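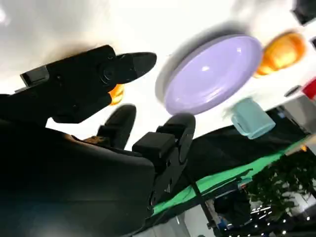
Cosimo Villa wrote to this column in March to say that a table should be cleared completely between uses, and that anything left standing on it is a failure of household management. His letter was courteous and firm. A mug, he argued, belongs on its shelf or in a hand, and a plate with nothing on it has no business being out.

The position deserves a serious reply. It is widely held, it has been adopted as policy in a number of shared kitchens, and it is in the opinion of this writer mistaken.

Consider what the rule requires. A lavender plate, a teal mug and a few items of bright color on a white tabletop do not amount to disorder. Under a strict clearing rule, however, each of them must be lifted, carried and put away, and each must be fetched again when the next person wishes to eat. The work has been done twice and the table has gained a short period of bareness.

The residents' kitchen at Mudbridge adopted such a rule for 15 months. The notice on the door ran to 43 lines and specified where every class of dish was to be kept. Compliance was good. Use of the kitchen fell all the same, and the residents who stopped coming gave much the same account when asked: the room had begun to feel like a place where one was being inspected. Several took their meals upstairs. The notice has since been replaced with a single sentence asking that food be covered and spills be wiped.

It will be objected that standards slip. A plate left out at noon becomes a stack by evening, and a stack becomes somebody else's problem. This is a fair concern, and the shared house at Cilell offers a fair example of it, having once allowed its sink to reach a condition that required 5 people and most of a Saturday to correct. The difficulty there was dirty dishes. Clean ones on a table are a different matter, and a rule that cannot tell the two apart will be resented by the very people who keep it.

There is also the question of color, on which Mr. Villa was particularly severe. He would have all shared tableware in white, so that it matches and stores neatly. The Plusetska dining room went the other way when it replaced its dishes, and bought 159 pieces in mixed colors from a closing restaurant supplier in Messina. The pieces do not match. They are easy to see on a pale surface, which older diners have mentioned with approval, and people have come to prefer one color or another and to look after it accordingly.

A household or an institution is entitled to decide how its table should look. What is proposed here is modest — that the decision be made with the people who eat there in mind, and that it distinguish between what is dirty and what is merely out. Food scraps should go at once. Used dishes should be washed the same day. A clean plate may stay where it is until someone wants it.

Mr. Villa has been invited to respond, and his reply will be printed in full.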